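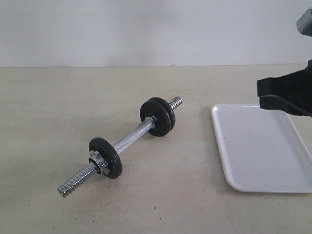 A Tristby startup that rents home fitness gear by the month says it has solved the loose dumbbell. People who have rented from it would like to see the paperwork.

Draneo, which opened its Tristby depot last winter, began telling customers in February that every adjustable dumbbell it sends out now goes through what it calls a "full strip and rebuild" between renters. The plates come off, the threads get looked over, and the whole thing goes back together before it ships. The company has named the process Ustalano and put the name on a sticker. It has also raised the monthly price of a pair by $2.

What the sticker certifies is harder to pin down. Draneo's website says each set is "restored to safe condition," but the page doesn't say what would make a set unsafe, how tight a collar is supposed to be, or who signs off. Asked for the written procedure, the company sent a one-page summary with 17 steps on it. Four of those steps concern the shipping box.

Hongmei Tan, who runs operations for Draneo, said the longer version is internal. "The short version covers what a customer needs to know," she said. "Plates on, collars on, collars tight. It's a simple product and we check it."

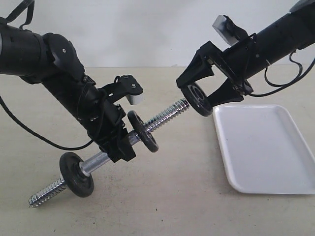

Tan said 2,639 dumbbells had been through the process by the end of last month. She did not have a figure for how many were rejected, or how many had come back with a complaint after being rebuilt. She said the company was "working on reporting that."

The complaints that started all this were fairly ordinary. Renters on a local message board described plates that rattled, collars that backed off during a workout, and one pair that showed up with different weights on each end. A few said they had been sent a replacement that did the same thing. Draneo says it answered every one of those posts. Several of the answers are still up, and most of them ask the customer to tighten the collar.

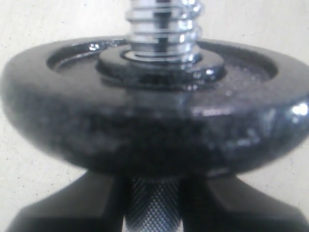
Filipa Lobo doesn't think a sticker changes much. She repairs gym equipment out of a shop on Were Street and has been taking apart spin-lock dumbbells for over 37 years, and her main objection is that the design has always depended on the person holding it. The plate slides onto a threaded bar, and there has to be a little space between the hole and the thread or it would never go on. Even with the plate on the bar, you can see that gap around the bar. All that keeps the plate from shifting is the collar, and the collar is only as good as the last hand that turned it.

"They can build it perfect in the depot," Lobo said. "Then you take two plates off in your living room because it's too heavy, and now it's your rebuild. Whose sticker is that?"

She would rather see the company spend its money on rubber-faced collars and a sheet of plain instructions in the box, including one telling people to check both ends before every set. She also wants the threads cleaned with a brush each time, and says a rag won't do it. The Draneo summary mentions wiping the bar. It doesn't mention a brush.

Tan disputed that. She said a brush is used "where needed" and that the summary wasn't meant to list every tool. On the collars, she said the company had tested rubber-faced ones and found that customers lost them as often as the plain kind. She declined to share the test. 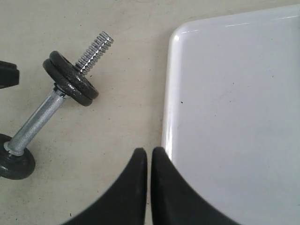
There is also the matter of who is responsible when a rebuilt set goes wrong. Draneo's rental agreement, which was updated the same month as the announcement, says the customer must inspect the equipment on arrival and "assumes all risk arising from assembly or adjustment." The earlier agreement had no such line. Tan called the timing a coincidence and said the wording is standard in the rental business.

For now the price increase applies to new rentals only. Existing customers move to the new rate when they renew, whether or not they swap their old set for a rebuilt one. Anyone who wants the swap has to request it through their account, and the current wait is listed as "a few weeks."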